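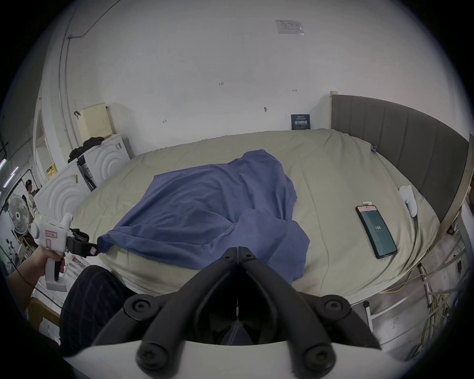
Attachment 1 – one corner of the blue cloth in the jaws, other gripper up close, phone on the sheet reading 103

Support > Cavus capture kit > Bimanual > Tickets > Policy closes on air, left side only

This site uses cookies to keep you signed in and to remember which tickets you are avoiding. Accept | Settings

Status: Resolved (reopened, then resolved again)
Opened by: Kirsty Swanson
Assigned to: Gayan Dissanayake
Component: Wistetti converter, width channel
Month: May

Kirsty Swanson, 9:10 am
Policy trained on our bed-laundry set has a left hand that believes in ghosts. It travels to a sensible spot on the garment, hangs there, closes before it has arrived, and then pulls away with great confidence and no shirt. The right hand, running off the same network, is fine.

Setup: two Cavus hand-held grippers, 400 bimanual episodes, all soft clothing on a made bed. Converted with Wistetti, trained in Hekness with the stock bimanual config, wrist images and relative poses only. The task is to take hold of a corner, spread the garment, stop. We score a rollout as a success if both hands are holding cloth at the end of the spread. Baseline is 7 out of 19. Most of the failures are the left hand closing early. The rest are ordinary failures of the kind I'd be happy to have.

Things already tried, so you don't have to suggest them: more epochs, fewer epochs, cleaning the lens, turning it off and on.

Gayan Dissanayake, 9:52 am
I was going to suggest cleaning the lens.

Can you send the converter log and say which firmware each gripper is on? Also, was the garment the same color all the way through? The sheet in your attachment is pale and the cloth is blue, so I'd be surprised if the network couldn't tell them apart, but I've been surprised before on this component.

Kirsty Swanson, 10:15 am
Log uploaded. Both grippers report the same firmware. Garments were mixed, whatever people in the lab would give up. The policy misses dark ones and light ones equally, so at least it's fair.

Gayan Dissanayake, 11:30 am
Log is clean, and I take that as a bad sign. It only checks that frames exist, not that they belong together.

Three guesses, cheapest first:
1. Left calibration is off and the jaws are a little short of where the pose says.
2. Left width is being read correctly but stamped early.
3. People demonstrate differently with the left hand and the policy has learned that faithfully.

For 1, hold each gripper against the calibration block and record a few seconds. For 2, clap the jaws shut on camera and compare the frame where they touch with the frame where the width channel bottoms out. For 3, I have no test, only sympathy.

Kirsty Swanson, 1:40 pm
Calibration is good on both. Not even interestingly good. Moving on to clapping.

Manaia McPhee, 2:05 pm
Jumping in from the Triantafyllou group, since we train on Kirsty's data and have the same ghost. I replayed logged actions open loop on the arm with a towel pinned down in the recorded position. Left hand closes early in replay too. No network involved at all, so you can stop blaming Hekness. I had been blaming Hekness for most of a month.

Gayan Dissanayake, 2:20 pm
Useful, thank you. That rules out training. It doesn't rule out the demonstrators, but a person who really closed that early would have had no shirt in the recording either, and these recordings are full of shirts. The jaws in Attachment 1 have a perfectly good hold of the corner.

Kirsty Swanson, 4:35 pm
Clap test is in. On the right, width and picture agree to the frame. On the left, width is ahead of the picture. Same amount in every clap, as steady as a metronome, which is more than I can say for my clapping.

I checked raw files and converted files separately. Raw is fine! The lead only appears after Wistetti. So it's a converter problem, and I'd like the calibration block people to know I never doubted them.

Gayan Dissanayake, 5:10 pm
Found it, I think. When there are two grippers, Wistetti picks one as the reference clock and shifts the other to match. The shift is applied to image and pose together. Then width, which lives in a separate stream for reasons that predate me, gets the shift a second time. With one gripper the shift is zero and doubling zero does no harm, so it sat there unnoticed. The right hand is the reference by default. Hence, left-handed ghosts.

Workaround until a patch: set width_follow to off for the non-reference side and reconvert from raw. Please don't edit the converted files by hand. Somebody always does.

Kirsty Swanson, 5:25 pm
I had the editor open. Closing it.

Sotiris Chrysikopoulos, 8:50 am (next day)
Before everyone reconverts and celebrates, may I be tiresome about method? If we reconvert, retrain and score better, we'll have changed the labels and also rerolled the training seed. Last time we did that we wrote up a seed.

I propose:
- retrain on the old conversion with a new seed, as a control
- retrain on the new conversion with the same new seed
- flip the reference clock to the left hand on purpose, using the old converter, and see whether the ghost changes hands

The last one is the one I care about. If the explanation is right, the right hand should start closing on air and the left should be cured. Same garments, same start poses, and whoever scores doesn't know which model is running.

Kirsty Swanson, 9:05 am
You may be tiresome. It's a better plan than mine, which was to reconvert and celebrate.

Kyriaki Lazaridis, 9:40 am
I can score blind. I haven't read past the second comment on this ticket and will now stop reading it.

Manaia McPhee, 3:15 pm
Rollouts done, arm is resting. Results, with Kyriaki's scores matched to models only after she had finished:

Old conversion, new seed: as bad as before, left hand early in nearly every failure. So the seed wasn't doing it.

New conversion, same seed: success in all but 2 of the 19. In both of those failures the hand arrived, closed at the right moment, and had the sheet along with the garment. It then spread the bed.

Reference flipped, old converter: the ghost moved to the right hand. Left hand cured. I have never been so pleased to watch a robot miss a sock.

Kyriaki Lazaridis, 3:30 pm
For the record, my scoring notes for the flipped model say "right hand lacks patience" over and over. I thought it was a new failure mode and was getting ready to open a ticket.

Sotiris Chrysikopoulos, 3:50 pm
Good. I would still not put the two success rates side by side in a paper without more rollouts. The flip is the result, and the success rate is a pleasant consequence. I'd also note that the timing error was constant, so averaging over 400 episodes did nothing to help. More data would have taught the same mistake more firmly.

Kirsty Swanson, 3:58 pm
I'd asked for budget for more data. Withdrawing that email.

Gayan Dissanayake, 4:45 pm
Patch is merged. Wistetti now shifts width once, like everything else, and the converter refuses to finish a bimanual set that has no clap at the start. Marking resolved.

Kirsty Swanson, 10:20 am
Reopening. Converter refuses to finish our bimanual set because it has no clap at the start.

Gayan Dissanayake, 10:35 am
Yes. That was thoughtless. Use --no-clap for sets recorded before the patch. It prints a warning, and the warning is a bit smug – I'll reword it.

For older sets you can get a rough check without a clap. Pick grasps where both finger tips are in view and the cloth visibly bunches between them, mark that frame by eye, and compare with the width minimum. It's noisier than clapping, but a double shift is big enough to show up. Thick fabric won't close all the way, so look for where width stops falling instead of a fixed threshold.

Kirsty Swanson, 2:10 pm
Did that on the reconverted set. Left and right line up as well as my eyes do. Works for me. Close it before I think of something.

Status changed to Resolved.

Related tickets
- Width channel never reaches zero on thick fabric
- Wistetti: choosing a reference clock for two grippers
- Policy picks up the sheet together with the garment (open, Manaia McPhee)
- Hekness: relative poses drift after reconversion
- Reword the --no-clap warning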